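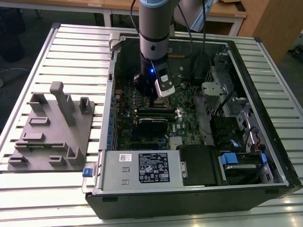 2 min read

Search the community Type a keyword and press enter

Arm on the teardown bench - what happens to the rest of us?

Flora Matheson
17 Sep 2021

Hi all, I've been taking apart old office PCs at a refurb shop in Clornton for 5 years. Towers mostly, a lot of Dells like the one on the bench right now. Side panel off, drives out, power supply out, cards and memory sorted, next one. I like it more than people expect me to!

Our shop now has a robot arm on one of the benches, and in November it's supposed to start taking a share of the regular work. My manager says no jobs are going, but that "roles will shift," and I can't get anyone to tell me what that means. There are four of us on the bench and we're paid a little extra per unit over 300 a month, so you can see why I'm asking. Has anybody been through this? What did your day look like afterward, and what should I be asking for before it starts?

Sabina Mridha

We went through it at Arain, on laptops though, so take this with some salt. My day changed a lot. I used to do whole machines start to finish and now I do the odd ones - stripped screws, swollen batteries, cases somebody has glued - plus loading and clearing up whatever the arm gives up on. The work is more interesting but also more tiring, because you never get an easy one to rest your brain on.

Ask about the bonus first, and get it in writing. Ours stayed per unit for 2 months while all the easy units went to the arm, and my pay dropped until somebody ran the numbers and they moved us to an hourly rate. I'd also ask who's allowed to stop the thing, who gets trained on it and whether that training comes with a raise. And ask if you get a say in where the part holders and bins go! Ours were laid out by someone who'd never pulled a drive in their life and I was reaching across myself all day for weeks.

Pranab Jayasinghe

Depends on the shop. Mine did 1,078 towers the quarter before and not a whole lot more the quarter after, so I wouldn't panic. Loose wiring was the big headache for ours. If yours is the same they'll need you for that.

Flora Matheson

Thanks Sabina, I hadn't even thought about the bonus going wrong that way. I'm seeing my manager Tuesday and I'm bringing your list with me. Pranab, did they keep everyone on?

Pranab Jayasinghe

Yes, all of us. One guy moved over to testing but he'd asked to.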